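ホーム > ブログ > ロボットに教える日々

レバーを下げるだけの仕事 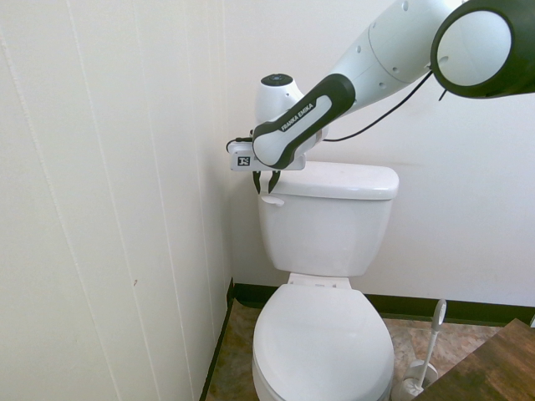

遠隔操作でロボットに仕事を教えることを、私は去年の10月から続けています。日本語で書くのは練習のためでもありますので、変な文があったら許してください。今週の課題はトイレの水を流すことです。人間なら考えないで手を伸ばしますが、教える側になると、考えることがたくさんあります。まず、レバーが小さいです。タンクの正面の左上にあって、色もタンクと同じ白です。そしてタンクのふたが少しだけ前に出ていますから、指をまっすぐ下に降ろすと、ふたの縁に当たる心配があります。私はいつも、ふたのすぐ上で一度止まって、指を少し開いたままにして、それから手前に出して下げる、という順番で動かすことにしています。

この順番を決めるまでに三日かかりました。最初の日は、正面から近づく方法を試しました。正面からのほうが簡単に見えたのですが、手首の角度が苦しくなって、途中で関節の限界に近づき、アームが止まってしまいました。次の日は左から入れようとしましたが、左には壁がありますから、ひじの逃げる場所が足りませんでした。結局、上から入る方法になりました。上からだと、操作する私にも指の先が見えやすいです。

操作には、手に持つコントローラーを使っています。私の手が十センチ動くと、ロボットの手も十センチ動く設定です。同僚のFergus Gunnさんは、この比率を半分にするのが好きです。細かい仕事には半分が良いと彼は言います。私も試しましたが、半分にすると自分の腕を大きく動かさなければならず、一時間で肩が痛くなりました。体格の違いもあるかもしれません。Fergusさんは私より頭一つ背が高いです。

手で直接アームを持って教える方法もあります。PulsteadからItatbergの今の部屋に移る前は、ほとんどその方法でした。力を感じながら教えられるので、私は今でも好きです。レバーが重いか軽いか、手がすぐに分かります。コントローラーではその感じがありません。目だけで判断しますから、押しすぎることが多いです。けれども狭い場所では、教える人の体が邪魔になります。トイレの前に立って、アームを抱えて、その上カメラに自分の背中が映らないようにするのは、本当に無理でした。一度やってみて、便座のふたに膝をぶつけて、やめました。

さて、数の話も少し書きます。この課題のために、今までに268回の操作を記録しました。その中から、後で見直して使わないと決めたものが65回あります。捨てた理由はいろいろです。レバーに触ったけれども最後まで下がらなかったもの、途中で私が迷って、手が同じところを行ったり来たりしたもの、終わってから手を戻すのを忘れたもの。二番目の種類が一番困ります。見ている人には成功に見えるのに、ロボットはその迷いも一緒に覚えてしまうからです。学習した後のロボットが、レバーの前で小さく震えるように動いたとき、私は恥ずかしかったです。あれは私の癖でした。

Sorcha Patersonさんにその動画を見せたら、笑わないで「迷ったら止まる、止まったら捨てる」と教えてくれました。それから私は、手が迷ったと思ったら、すぐに記録を終わりにしています。もったいない気持ちはあります。でも、悪い見本を残すと、後で探して消すのにもっと時間がかかります。

もう一つ、最近気をつけているのは、始める位置です。毎回同じ所から始めると、操作はきれいになりますが、ロボットはその所からしかできなくなります。ですから少しずつ変えます。高くしたり、右に寄せたり、手首を少し回したりします。右に寄せるときはブラシの柄に気をつけます。細くて上に伸びているので、画面では距離が分かりにくいのです。部屋の床の色や明かりは変えられませんから、せめて動きだけは変えるようにしています。

言葉のことも書いておきたいです。記録には毎回、短い説明の文を付けます。私は最初「レバーを押す」と書いていました。Sorchaさんは「レバーを下げる」と書いていました。同じ仕事なのに、二人で違う動詞を使っていたのです。日本語でも英語でも、この違いは私には難しいです。押すと言うと、奥の方向へ力を入れる感じがしますか。それとも下の方向でも良いですか。相談して、全部「下げる」に直しました。直す作業は夕方までかかりましたが、勉強になりました。

来週からは、便座のふたを開ける課題に入ります。これは指の入れ方がもっと難しそうです。ふたと便座の間にどうやって指を入れるか、まだ決めていません。Fergusさんは横から、私は手前からが良いと思っています。両方を試して、また書きます。

カテゴリー：遠隔操作、作業メモ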